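Partner Questions: Second On-Site Project Meeting

These answers are for staff of the four partner institutions attending the second on-site meeting of the Iltska project on decentralized energy systems. The page is maintained by the coordination office. It replaces the email circulated to work package leads in April.

Who needs to attend in person?

Each partner sends at least one work package lead and one person who can speak for the institution on budget matters. These may be the same person. Doctoral researchers funded by the project are expected on site unless their supervisor has agreed otherwise in writing.

Can I join remotely?

Yes, for the plenary sessions and the reporting block. The site visit and the laboratory sessions are not streamed. Remote participants receive a separate link for each session. Links are personal and should not be forwarded, as the attendance record for the funder is generated from the login list.

How many people can the host accommodate?

The lecture hall is booked for 40 people. If registrations exceed that number, priority goes to people presenting, then to project-funded researchers, then to guests.

When should I arrive?

Sunday, before the evening. The host university's transfer service does not run late, and anyone landing after the last transfer has to arrange a taxi. Taxi costs are eligible only with a receipt that shows both start and end points.

Which travel costs are covered?

Economy airfare, visa fees, local transfers, and accommodation up to a ceiling of 756 euros per person for the full stay. Seat selection, extra baggage and room upgrades are not eligible. Extra baggage may be approved if it contains measuring equipment listed in the equipment annex. Request approval before booking.

My institution uses per diem rates. Do I still need receipts?

For meals, no. For accommodation and transport, yes. Partners whose internal rules differ from the grant agreement should apply the stricter of the two. If it is unclear which rule is stricter, send both to the coordination office and wait for an answer before submitting the claim.

Do I need an invitation letter for the visa?

Most participants from outside the host country do. Letters are issued by the host's international office, on letterhead, and must carry the passport number exactly as printed. Processing takes 2 weeks. A letter cannot be changed after it has been signed; a corrected one counts as a new request and goes to the end of the queue.

What is on the agenda?

The first day covers progress reports from work packages 1 to 4 and the data management plan. The second is reserved for the load modeling workshop. The third is the visit to the Flernetine pilot site, where the battery storage unit is connected to the village mini-grid. The remaining time is for the steering group and for bilateral meetings -- rooms for these can be requested through the registration form.

Who chairs the load modeling workshop?

Tanvir Ekanayake. Participants should bring a laptop with the Proka toolchain already installed. The installation package is on the project server under Workshop Materials. The campus network is slow in the afternoon and large downloads during the session will affect everyone.

Which data should I bring?

Hourly load profiles for at least one full year, in the common template. Gaps should be left blank, not filled with zeros. If values were interpolated, mark them in the quality column and state the method. Files with personal data, such as household survey responses, must be anonymized before they leave your institution.

Can equipment be shipped ahead of the meeting?

Yes, through Oltmanns, the freight forwarder contracted by the coordinating university. Shipments need a pro forma invoice and a temporary import declaration. Data loggers with lithium batteries count as dangerous goods and need an additional form. Do not declare loggers as spare parts -- customs held one shipment for that reason before the first meeting.

Are meals provided?

Lunch and coffee are provided on all meeting days. Dinner is provided on the first evening only. Dietary requirements are entered in the registration form and passed to the campus kitchen as a list without names. On the site visit, lunch is a packed meal.

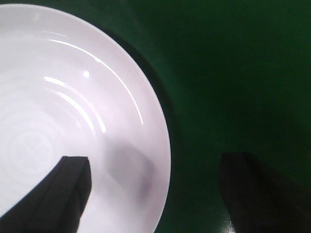
White glazed plate with a ridged surface.

What should I wear for the site visit?

Closed shoes with a firm sole and long pants. Helmets and safety vests are handed out at the gate. Anyone without suitable shoes stays outside the battery enclosure.

Who writes the minutes?

Each session chair names a note taker at the start. Draft minutes are uploaded to the project server within a week of the session. Corrections are made in the document itself with change tracking switched on. Comments sent by email are not included.

How do I submit a presentation?

Upload it as a PDF to the folder for your work package by noon on the day before your slot. Use the current project template with the funder's logo on the first and last slides. Reporting talks are limited to 15 minutes, including questions.

What happens if I have to cancel?

Inform the coordination office and your work package lead as early as possible. Cancellation fees are eligible in cases of illness or visa refusal, with written proof. A substitute may take over your place, but an airline ticket usually cannot be transferred, and a second ticket for the same slot needs prior approval.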